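Projektbericht: Spielobst aus der Tüte in den Korb
Projektgruppe Fatudness, Labor Drindwood

4. Störung beim Greifen aus der Tüte

Unsere Zelle besteht aus zwei Armen auf einer gemeinsamen Schiene. Die Aufgabe war, Spielobst aus einer Plastiktüte zu nehmen und in einen Korb zu legen. Die Steuerung lief mit dem Paket Plirer, die Griffplanung mit Bittencourt.

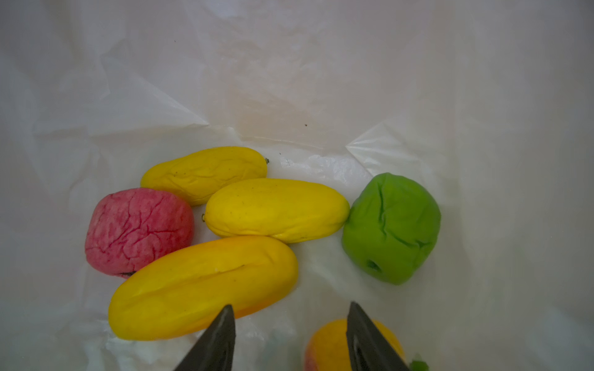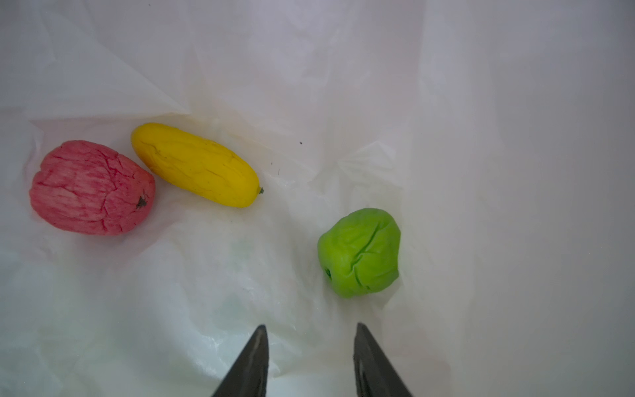
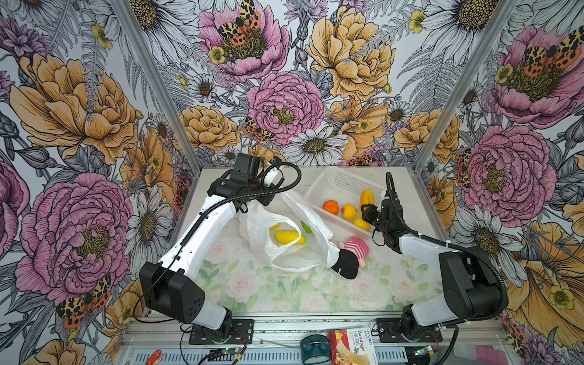 Abb. 5: Arbeit an der Tüte, zwei Aufnahmen der Greiferkamera und eine Gesamtansicht der Zelle.

Der Fehler trat im Februar zum ersten Mal auf. Beim Schließen fasste der Greifer neben der Frucht auch die Folie. Beim Anheben kam die Tüte mit, und der Arm fuhr trotzdem weiter Richtung Korb. Die Kraftüberwachung löste nicht aus, weil die dünne Folie kaum Widerstand bietet. Gestoppt haben wir von Hand mit dem Not-Halt.

Im Protokoll war der Griff als erfolgreich eingetragen. Bittencourt prüft nur, ob die Finger vor der Endlage stehen bleiben – und das tun sie auch mit Folie dazwischen. Dazu kam ein zweiter Fehler, der bei uns lag: Die Anfahrhöhe war für eine flache Unterlage eingestellt. In der Tüte liegt die Folie in Falten, die Fingerspitzen gerieten darunter.

Wir haben zwei Dinge geändert. Die Finger fahren jetzt höher an und schließen langsamer. Nach dem Anheben hält der Arm kurz an, und die Greiferkamera vergleicht die Lage der Folie vorher und nachher. Hat sie sich stark verschoben, öffnet der Greifer wieder.

Offen ist noch der Fall, dass zwei Früchte dicht aneinander liegen. Dort rutscht ein Finger weiterhin manchmal in die Folie. Bis das gelöst ist, bleibt bei jedem Lauf eine Person am Not-Halt.

Kontakt | Impressum | © Projektgruppe Fatudness | Nach oben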